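Deirdre Foley took the early bus to the open day and still got there after the tea had gone. A girl at the door gave her a sticker with the number 201 on it and told her the arms were upstairs.

She had worked the packing line at Calado for most of her life. Her niece Ailbhe had started at Drustlow in January and had been asking her to come ever since.

Upstairs, people stood in a half circle with their coats on. A man called Boonsong Jaidee was talking about the hands. He said they had done the same job 257 times that week, and a boy asked if they got bored. Boonsong said he did.

"Watch now," said Ailbhe.

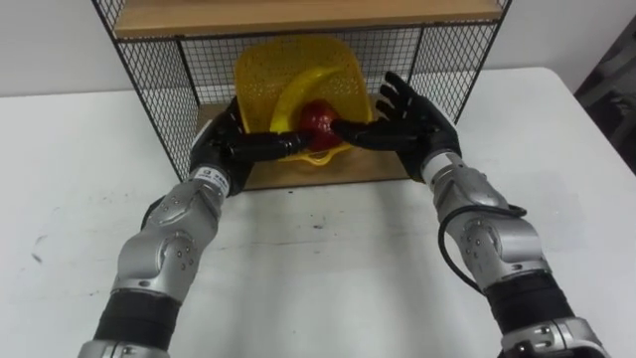
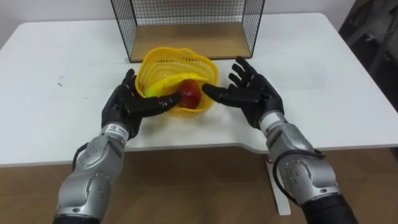
Deirdre had packed fruit with her own hands for ten years before they moved her to biscuits. She remembered the cold in the shed and the supervisor who wanted 60 trays before the break. You learned to pick without looking, and you learned which ones would bruise. The black fingers were coming at the red fruit from both sides, with the banana lying behind it in the yellow basket, and she thought she would have gone in with one hand, from the top. Two hands for one apple would have got her sent home.

"It's slow," she said.

"It's meant to be slow today," said Ailbhe. "There are children here."

"Does it know it's an apple?"

Ailbhe thought about this. "It knows where it is."

Deirdre nodded. There had been mornings on the line when she could have said the same.

Afterwards Boonsong asked if anyone had questions. A man wanted to know the price. A woman wanted to know about the stairs. Deirdre put her hand up and asked who washed the basket.

"I do," said Boonsong.

"Every day?"

"Most days."

She told him to use warm water and an old toothbrush for the holes, and he wrote it on the back of his hand. Ailbhe looked at the floor.

On the bus home she found the sticker still on her coat. She peeled it off, folded it in half and put it in her purse with the return ticket.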